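Votent Table Clearing Demonstrations – Data Card
Released June 16, 2025
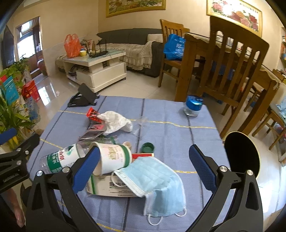

Maintained by: Voltlow Home Manipulation Group
Contacts: Shamim Durrani (collection), Farzana Ghauri (annotation and release)

Summary
Votent contains demonstrations of household table clearing, recorded with hand-held grippers in lived-in homes. The operator works with two grippers, one in each hand, and puts discarded items such as bottles, paper cups, wrappers and used tissues into a bin. No robot is present during recording.

Collection
Operators completed a short training session before their first recording. They were asked to work at a steady pace and to leave missed grasps in place – a dropped item is picked up again within the same episode. The order of items was left to the operator.

Annotation
Each episode carries a task sentence and start and end marks for every grasp. Two annotators reviewed each episode. Disagreements were settled by the release contact.

Known limitations
Thin, flat items are harder to grasp than bottles and cups, and failed attempts are more common for them. Clear plastic is sometimes missed in the grasp labels. Lighting was not controlled.

Use
The data may be used for research on imitation learning. Attempts to identify residents or homes are not permitted. Correction requests should name the episode and the grasp concerned.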